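Udia council speaker appeals to regional assembly over river crossing

The speaker of the Udia district council, Mateja Ivanov, has asked the Volness regional assembly to withdraw its resolution on the closed border crossing and reopen talks with the district.

In a letter sent to all members on Tuesday, Ivanov said the assembly had voted without hearing from anyone who lives along the river. "A decision of this kind should not be made on the strength of one report," she wrote.
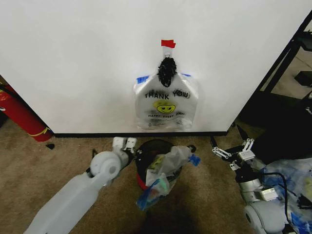

The resolution passed in May with 128 votes in favor and 26 against. It calls on both sides to keep the crossing shut to freight until a joint inspection is carried out. Ivanov wants foot traffic and small deliveries allowed in the meantime — a step the assembly's transport group has already turned down once.

A petition backing her position has gathered 2,339 signatures.

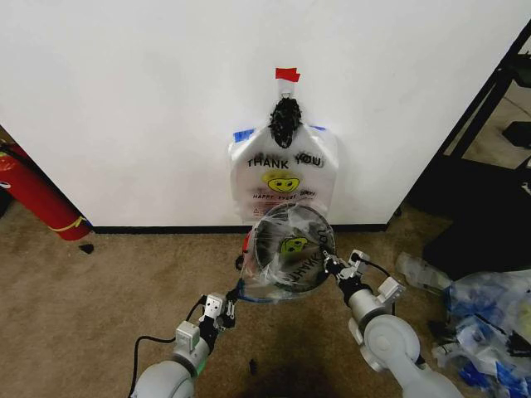
Arvo Riihimäki, who drafted the resolution, said he would answer the letter in writing but saw no grounds for a new vote. Shopkeepers in Udia say the closure has cut into trade from across the river. Plastic carrier bags printed with "THANK YOU" and a yellow smiley face are a common sight on the footpath to the crossing when it is open, said Orathai Paisan, who runs a grocery there.

The assembly meets again next month.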